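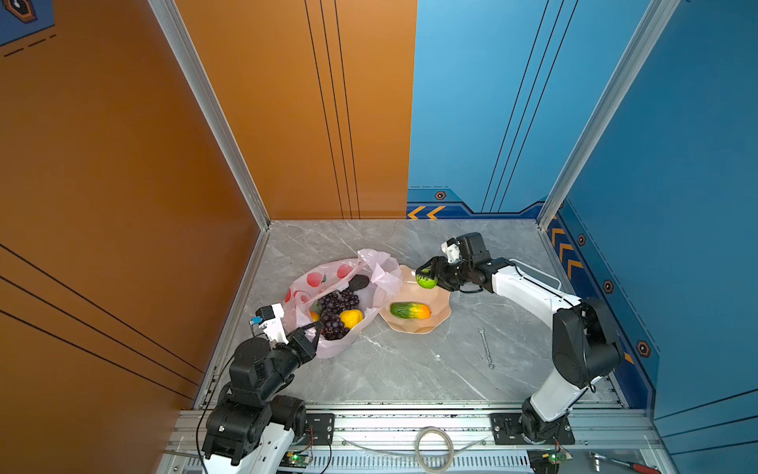 Figure 1. Pink produce bag and scalloped plate on the marble-patterned table, grapes still in the bag.

Home Projects Contents Reports Gallery Contact

Does the Bag Matter? Unpacking Fruit onto a Plate
Efe Nnaji and Silviu Furtună

2. What we doubted

The Neltivow handout claims that a plate with a raised rim makes unpacking "easier for everyone." It gives no numbers, and we could not find out who "everyone" was. We set out to check the claim and ended up more interested in the bag.

The bag in Figure 1 is thin, see-through pink plastic with red fruit printed on it. Silviu thought the print would make people miss things inside. Efe thought this was silly. We ran 37 unpackings and wrote down each time a piece was left behind or rolled off the plate.

3. Results

Something was left in the bag 9 times. In 4 unpackings a piece rolled off the plate, and it was a round one every time. The long ridged piece, green at one end and orange at the other, never moved once it was lying flat. We doubt the wavy rim deserves the credit for that.

Silviu's idea about the print got no support from us, though we had no plain bag to compare it with, so it isn't ruled out either.

4. Problems

The handles flop over the opening unless the mouth is spread wide first. We only started doing that partway through, and the early runs should probably be thrown out. Hendricks suggested 100 runs. We ran out of time in July.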